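件名: Re: [gatgate-floor] 片付け工程の自動化で、シフトはどう変わりますか

Gatgate拠点の運用担当です。返信が遅くなりました。先週の投稿を引用しながら、わかっている範囲で答えます。

> 社員食堂の片付けと配膳準備にロボットが入ると聞きました。
> 早番の者です。質問は次のとおりです。
> ・人数は減るのか。
> ・今の早番の手当はどうなるのか。
> ・ロボットが止まったとき、誰が代わりに入るのか。
> 説明会では機械の話ばかりで、こちらの勤務の話がほとんど
> ありませんでした。文書で残る形で答えてもらえると助かります。

まず人数です。今期は減らしません。早番の枠は今のまま残し、そのうち3枠の仕事の中身が変わります。これまでトレイの回収と引き出しへの収納をしていた枠が、確認と補充の枠になります。来期以降については決まった話がないので、ここでは約束できません。決まった時点でこのリストに流します。

手当は時間帯に対して付いているものなので、作業内容が変わっても変わりません。人事にも確認済みです。ただし確認の枠は開始が30分遅くなる案が出ています。その場合、30分ぶんは手当の対象から外れます。これは案の段階で、反対意見も受け付けています。反対でも賛成でも、このスレッドに書いてください。個別に言いにくい場合は職場代表あてでもかまいません。

> 止まったときに誰が代わりに入るのか。

ここが一番はっきりしていないところでした。Hodleyの拠点では、止まるたびに近くにいた人が手を出していて、結果として仕事が二重になったと聞いています。同じことはしたくありません。今の案では、停止したら確認の枠の人がまずTuroの画面で停止理由を見て、再開できるものは再開します。再開できないときはその回の残りを手作業に切り替え、記録に一行残します。原因を調べるのは保守の仕事で、早番の仕事には含めません。

再開と手作業の切り替えを誰の判断でやるかも聞かれました。現場の判断でやってください。上長の許可を待つ必要はありません。止めたことで評価が下がることもありません。これは手順書にもそのまま書きます。

次に、作業の範囲です。シミュレーションで試しているのは、カウンターの上の物を扱う動きと、カウンター下の引き出しの開け閉めです。これまでに205回ぶんを流し、途中で人の操作が要らなかったのは70回でした。この数字で本番に入れるつもりはありません。残りの記録を見ると、引き出しの取っ手をつかむところと、物を置く位置がずれるところに失敗が集まっています。
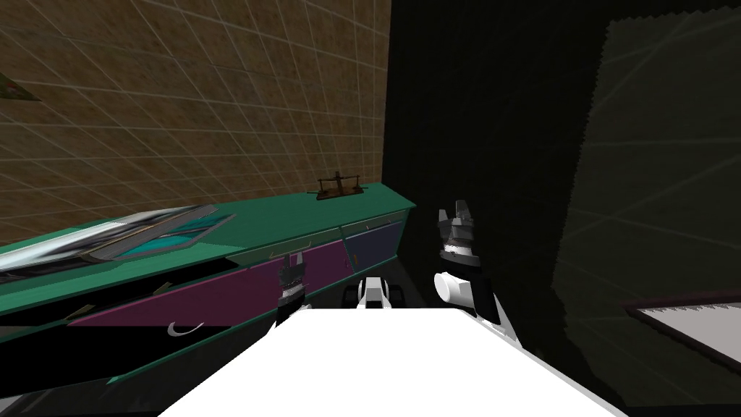 取っ手については、現場から出ていた「引き出しを途中まで開けておけばいいのでは」という案も検討しました。通路側に出っ張るので採用しません。人が通る場所で引き出しを開けたままにするのは、これまでも禁止してきたことです。機械のために規則を緩めることはしない、という方針で進めています。

逆に、変えてもよいと考えているのは物の置き場所です。今は人によってトレイの向きや置く位置が違います。これを揃えると機械は扱いやすくなりますが、揃えるのは結局こちらの手間になります。その手間を誰の勤務時間に入れるのかを決めないまま始めると、早番の終わりが毎日少しずつ延びます。Frimpongの倉庫で梱包を自動化したときに、まさにこれが起きました。今回は置き場所の整理を遅番の作業表に正式に載せ、その分、床の拭き上げを外部委託に回す方向で見積もりを取っています。

あとは教育の時間です。Turoの画面の使い方は勤務時間内に行います。昼休みにはやりません。参加できなかった人には同じ内容をもう一度やります。資料は紙でも配ります。画面の文字が小さいという指摘は開発側に伝えましたが、直る時期の返事はまだありません。

実機を入れる日は未定です。早くても11月より前にはならないと思ってください。それまでに確認の枠の希望を取りますが、希望しないことを理由に枠から外すことはありません。

前回の説明会で勤務の話が足りなかったのはそのとおりで、次回は最初に勤務の話をします。質問が追加であれば、このメールの件名を変えずに返信してください。

Gatgate拠点 運用担当

このリストの最近の投稿
・遅番の作業表(改訂案)について
・Turo画面の文字サイズの件
・通路の床テープ貼り替え
・Re: Hodley拠点見学の報告
・ロッカー鍵の交換のお知らせ
・Re: Re: 早番開始時刻の案に対する意見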